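ok thread on the save file parser since three people asked. its for Lililton, the farming game. python, no libraries besides whats built in. going to be quick, lunch ends soon

1/ saves are one binary blob per slot. slot 2 is the one I play on so thats the one I broke. COPY YOUR SAVE FIRST. put it in a different folder, not the same one with _old on the end, the game reads that too and gets confused

2/ open it with open(path, "rb") and just print the first 110 bytes. you'll see the farm name in plain text. mine says Nalmont. everything before that is header, leave it alone for now

3/ header has the version, the slot, and a checksum. the checksum is what gets everybody. change one coin and the game says save corrupted. so do the reading part first, writing later

4/ struct.unpack is your friend. little endian, so "<I" for the coins. I spent a whole evening on ">I" and thought I had four billion coins lol

5/ inventory is a list of fixed size records. item id, quantity, quality, then one byte I still dont know. Pichit Khunthong thinks its the favorite star. tried it, toggled the star, byte didn't move. so no idea

6/ my save has 289 records even tho the bag shows way less. the rest are zeros. skip anything with id 0 or your printout is miles long

7/ item names are NOT in the save. only ids. you need the table from the game's data folder, items.tbl, tab separated, thank god. load it into a dict once at the top. once!! I had it inside the loop and wondered why it was so slow

8/ 1,318 items in that table btw. a bunch are never used. there's a tractor called HONDA_TEST in there with no sprite, somebody left that in

9/ ok checksum. Ada Mancuso figured this out, not me. it's crc32 of everything AFTER the header. zlib.crc32(data[header_len:]) and then write it back as "<I". thats it. I was hashing the header too like a fool

10/ order matters — edit the bytes, then compute, then write. if you compute first you get the old one and a very sad popup
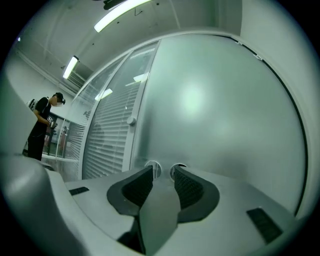

11/ use a bytearray, bytes wont let you assign. you'll get a TypeError and it's a clear one for once

12/ quantity is one byte so it takes up to 255. I put 300 in for the seeds and python yelled at me, fair enough. quality is one byte too but anything over 4 shows as a blank icon

13/ if you want a window instead of the command line, Falex is what I'm using, it's a tiny editor Pichit wrote that takes a python file as a plugin. needs a read() and a write() and that's all. docs are thin, ask him nicely

14/ next up is the map chunk. looks compressed, starts with 78 9c so prolly zlib again. haven't tried yet

15/ no I'm not doing multiplayer saves, those sit on the server. please stop asking

code goes up tonight once I take my own folder paths out of it. gotta run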